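Markura Teleoperation Cell — Pre-Session Inspection, Simulated Tabletop
Inspector: Garnet Vachon
Reviewed: Darcy Hawthorne
December 2024

1. Scene load
Fruit and dishes load without overlap: PASS
Comment: Bowl and plate variants both checked. Apple mesh settles in the bowl with no jitter after 1,000 physics steps.
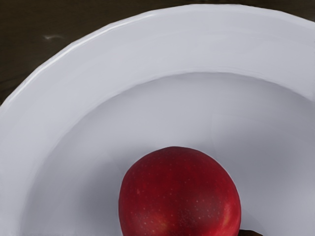 2. Operator input
Hand controller zeroed before takeover: PASS
Deadman switch halts arm on release: PASS
Wrist rotation matches operator's hand: FAIL, then PASS
Comment: Yaw was inverted in the Cuka profile. Corrected and repeated 12 times. Do not load the July profile.

3. Recording
Joint and gripper channels in sync: PASS
Demonstrations saved: 288
Comment: Drops and aborted grasps stay in the set, tagged as such. Cukard export still strips the tags — Perron has the ticket.

4. Grasp approach and clearance
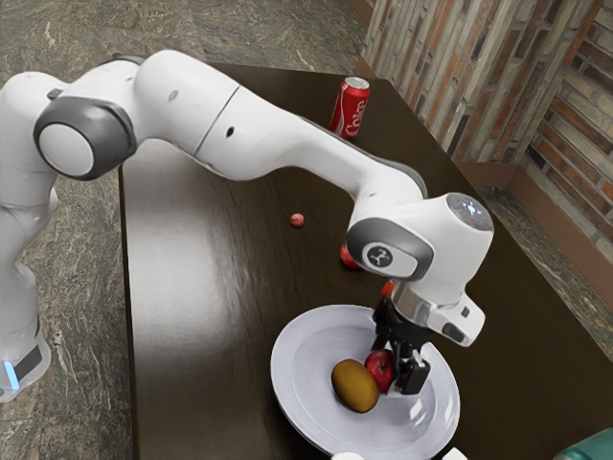 Speed limit near dishes active: PASS
Contact force warning reaches operator: PASS
Comment: Descend slowly and stop before closing. With the kiwi pressed against the apple on the plate, the fingers have little room on that side, and a careless close will take both. Keep the forearm path clear of the soda can when backing out.

5. Open items
Force warning volume too low with headset on. GV
Retest yaw after next profile update. DH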